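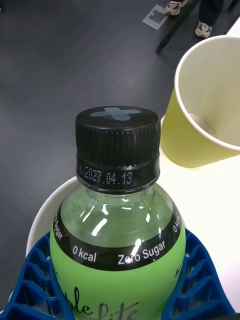 Zero sugar, 0 kcal and a date on the cap: there is plenty to read before the first sip.

The Small Print on the Bottle

I come from a family of label readers. My grandmother would hold a jar of pickles up to the kitchen window and study it as though it were a letter from overseas, and my mother did the same with soup cans, so I suppose it was only a matter of time before I found myself doing it with soft drinks. The bottle that opens this page is a green one with a black cap, and it rewards a slow look more than you might expect.

Begin at the top, where most of us never look at all. The cap is ridged down its side so that fingers can get a hold of it, and along the lower band runs a line of tiny white dots that add up to 2027.04.13. Year, month, day. I love that order, I must say, having once thrown out 5 perfectly good cartons of juice after reading the month as the day (the family has still not let it drop). With the year in front you can hardly go wrong.

Then comes the shoulder, and the black band with its white lettering. "Zero Sugar," it says, and "0 kcal," and then both of them again as the band curves away, so you can pick the bottle up more or less any which way and still get the message. When I was a girl a bottle of pop told you its flavor and left it at that. Now the first thing we are told is what has been left out!

I got to thinking about all this at Beneš, the little corner grocery in Rimton where I have bought my drinks for 11 years. The cooler there has a whole shelf of sugar-free bottles these days, with Cultik on the left and Miltik on the right, and a cheerful muddle of greens and yellows in between. I stood there with the door open far longer than is polite, turning bottles around to see where each one kept its date. Some had it on the neck, some on the cap, and one had it on the shoulder in ink so pale that I had to carry it over to the window, just as my grandmother would have done.

I brought 10 of them home and lined them up on the counter by date, the soonest at the front, and that is how I have kept them ever since. It takes a minute or two after each shopping trip — longer if I stop to read — and it has put an end to the sad bottle at the back of the pantry, the one you find while looking for the vinegar.

As for the drinking, I like mine very cold, in a tall glass, with a slice of lime if there is one in the house. My mother still takes hers straight from the bottle, once she has read it all the way around.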